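Stitching night fills up fast at Tirncombe

Tirncombe's suturing evenings are back, and if the first one on 10th February is anything to go by, you had better put your name down early! All 14 places went, and people happily stayed well past the finishing time.
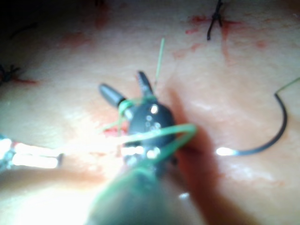 Mabli Probert, who runs the course, likes to begin with the humble knot, and she is in no hurry to leave it. Thread slips, loops wander off where they please, and she says everyone has to get through that stage at their own speed, with plenty of tea.
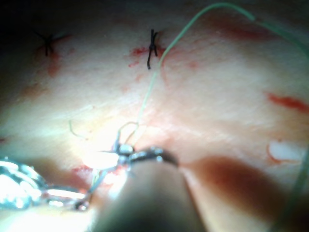

The talk afterward turned to how long a tail to leave when trimming (Kuldeep Prajapati likes his short, Nerys Foulkes does not), and it went on quite a while.

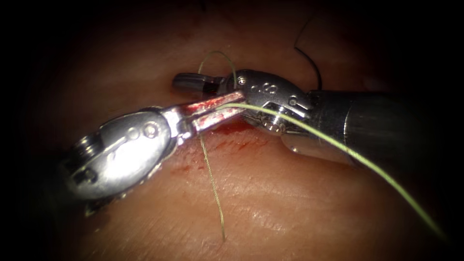 There will be 3 more evenings before the end of April, each costing $20, and beginners are as welcome as old hands. Sign up at the Tirncombe front desk.

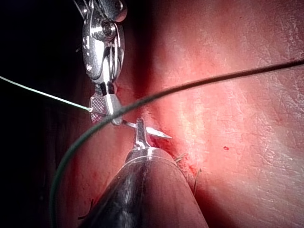
Two instruments on one curved needle, with green thread close by.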